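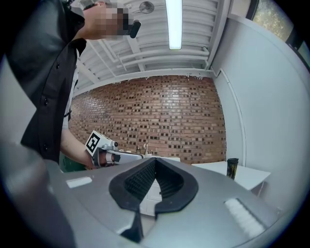 Projects > Brovon > Reports > Progress report, December

Overview Reports Budget Data Contacts

Brovon demonstration data: progress report to Pomireo

Prepared by Effie Dalgleish, with sections from Bheki Radebe and Kenna Niven

1. Position at the end of the period

Collection with the hand-held grippers is running at the planned rate. The set now holds 76 hours of accepted recordings, covering the kitchen and worktop tasks agreed in the work plan. Kitchen tasks are complete except for drawer loading. Worktop tasks are behind, mainly in the two-person handover group, which started late after the change to the marker layout.

The first training run on the accepted set has been made and is reported in section 4. No change to the end date is requested.

2. Collection

Demonstrations are recorded by people carrying a gripper in one hand, each with its own camera. Every task is repeated with changed starting positions for the objects and with at least two operators. Operators are given the goal of the task and the start and end conditions, and are otherwise left to choose their own path. We stopped giving step-by-step wording early in the period. It produced recordings that were very alike, and the variation between operators was lower than between repeats by one operator.

Handover tasks need two grippers working close together. Each carries a printed marker cube, and the position of one gripper in the view of the other is taken from the cube. Loss of the marker at close range remains the main cause of rejected handovers. Bheki has moved the approach so that the receiving gripper comes in from the side, and the rejection rate has dropped, though the sample is still small.

Sessions are limited to 200 recordings per operator. Beyond that the closing speed of the fingers drifts upwards and the pauses before release get shorter. The limit is applied by the session software and can't be overridden at the bench.

3. Checking and labelling

Kenna's group checks each recording for a clear start and end, an unbroken camera track and a finger-width signal that matches the video. Recordings failing on track alone are held back for reprocessing. The others are deleted after review.

Faces are pixelated before recordings leave the collection machine. This is done on all views, including those looking up from below the worktop, where the first detector missed a good many. The replacement handles steep angles better. It also blurs some wall clocks and round fittings, which we have accepted.

Labels are written by Cimetti under the existing contract. Agreement between labellers is good on grasp and release and poor on "adjust", a label that was never well defined. Beathag Ogilvie has drafted a shorter definition, with worked cases, and the affected recordings will go back to Cimetti with the next batch at no added cost.

4. First training run

The run used the kitchen tasks only. The resulting policy was tried on the Tosh arm over the 11 test tasks. It completed cup placing and bottle upright reliably from starting positions inside the range of the recordings. Outside that range it reached for the object correctly but tended to close early. Drawer opening was unreliable throughout.

Early closing is thought to come from a delay between the camera and the finger-width signal on the older grippers. A correction has been estimated and applied to the stored data, and a second run is due once the corrected set has been checked. These results should be read as a test of the pipeline. They aren't a measure of what the full set will support.

5. Equipment

Finger pads wear faster than quoted and are now changed on a fixed schedule. One gripper was out of use for part of the period with a cracked trigger mount. The part has been redesigned and the new version fitted to all units. Spend on spares is over the line in the budget, offset by an underspend on travel. Wilma Lindsay has the figures.

6. Next period

Finish drawer loading and bring the handover group up to plan.
Relabel "adjust" under the new definition.
Second training run, kitchen and worktop tasks together.
Begin collection at a further site, subject to the access agreement.

7. Decision requested

Approval to move the remaining travel money to spares. A reply before the next batch of pads is ordered would be helpful, as the supplier's lead time is long.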